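Boditz word list - read me 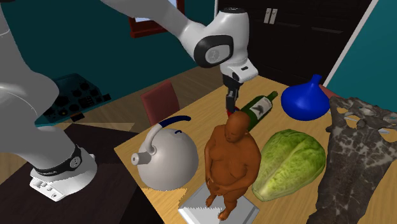 Rendered view: white arm over a light wooden table.

Boditz is a list of household words and the everyday phrases they turn up in. It was put together by Edin Nikolaidis at Parkbridge for people writing spelling and crossword software.

Contents

words.txt - 738 headwords, one per line, lower case
phrases.txt - short phrases, tab separated, headword first
variants.txt - 62 spelling variants, British form on the left

All files are UTF-8 with Unix line endings. Hyphenated words are kept whole, so "tea-towel" is a single entry. Plurals are left out unless the singular is rare (scissors, tongs).

Sources

Most phrases were written for the list. Over 30 came from the older Aliyu list and keep its punctuation.

Known problems

Kitchen words are well covered, garden words much less so. Version 3 dropped the frequency column - use version 2 if you need it. Bitier reads the files directly, but skips any line starting with a hash.

Licence

Free to use and change. Please keep this file with any copy.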